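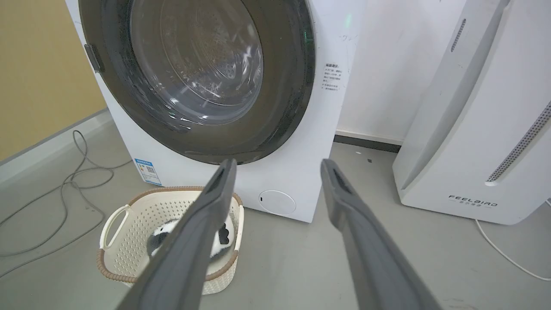 Why does a gripper let go halfway through a lift?
Usually the grip force limit trips before the load is clear of the floor.

clescombe28
Ours faults on 6 lifts out of 28. Force limit is stock. I blame the Bokholm firmware. 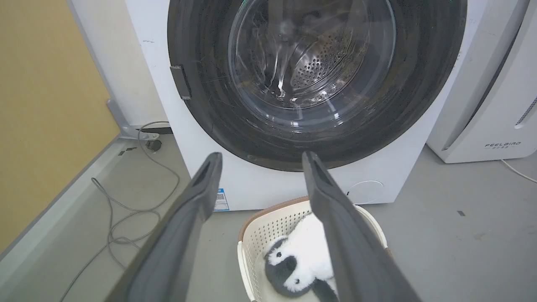
macaulay_rig
Firmware is fine here. Check the approach height first. With the basket on the floor right up by the washer, I'd back off before closing.

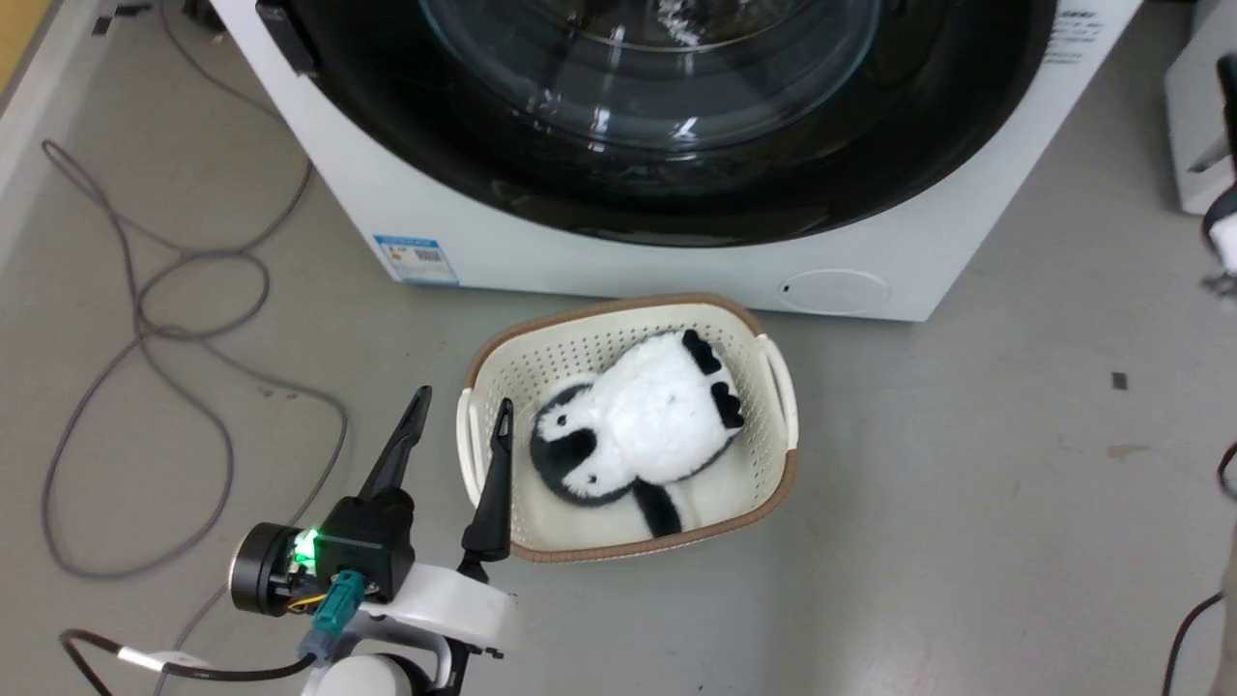
Reply 3

pemutero
Disagree. Same fault on ours in open space. Hit the e-stop before you reach in, whatever the cause.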